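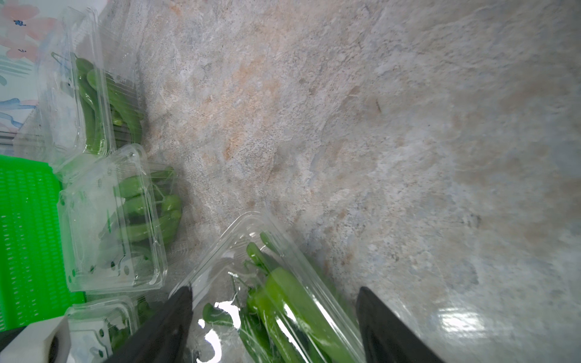

Home Guides Kitchen Garden Contact

Search this site...

Part 3: Setting up your Grilach vacuum sealer for freezing veg

Okay, you've got the sealer out of its box and you've read Part 2 about where to put it (if you haven't, go back, I'll wait). Now for the fun bit! I've set up three of these for family and I've made most of the mistakes already, so follow along and you should be sealing by lunchtime.

Before you plug in

1. Peel the blue film off the sealing bar. It's thin and very easy to miss - I ran mine for a whole evening with it on and it stank.

2. Lift the lid and check that the foam gasket sits flat in its groove, top and bottom. Press it down with a fingertip all the way round, corners too.

3. Click the drip tray in. You'll feel it catch on the left first.

4. Plug straight into the wall. No power boards, please.

CAUTION: The sealing bar stays hot after the light goes out. Keep your fingers and any tea towels well clear.

Making your first bag

5. Pull a length of roll out and cut it straight. Leave a good hand's width more than you think you'll need, especially for anything lumpy.

6. Lay one cut end across the bar, shiny side up, close the lid and press SEAL ONLY. Wait for the beep.

7. Have a squiz at the seal. You want one clean line with no bubbles or wrinkles. If it's wrinkly, snip it off and go again.

Blanching and filling

8. Bring a big pot of water to the boil and have a bowl of iced water ready in the sink. Drop your veg in small batches. I give beans two minutes and broccoli three, then straight into the ice.

9. Drain well, then dry on a clean towel. Really dry! Water gets sucked up into the seal and it won't hold.

10. Spread everything on a tray and freeze until firm before bagging. My neighbour Forough Azimi skips this step and ends up with one enormous green brick, which she says is fine for soup.

11. Fill the bag, keep the top few centimetres clean, and press VAC + SEAL.

NOTE: Set the dial to GENTLE for anything soft. On NORMAL I flattened 900 grams of perfectly good raspberries and I'm still cranky about it.

12. Write what it is and the month on the bag with a marker. I have a bag from last October that could be silverbeet or could be spinach.

If it won't pull a vacuum

Nine times out of ten it's the gasket, so take it out, rinse it, let it dry and put it back. If the lid light flashes orange, the machine wants a rest - leave it open for 20 minutes. Still no good? Esmaeil Pakzad worked out that a bag pushed too far past the drip tray does the same thing, so pull it back a little and try again.

Next up is Part 4, marinades and other wet things.

124 shares | Leave a comment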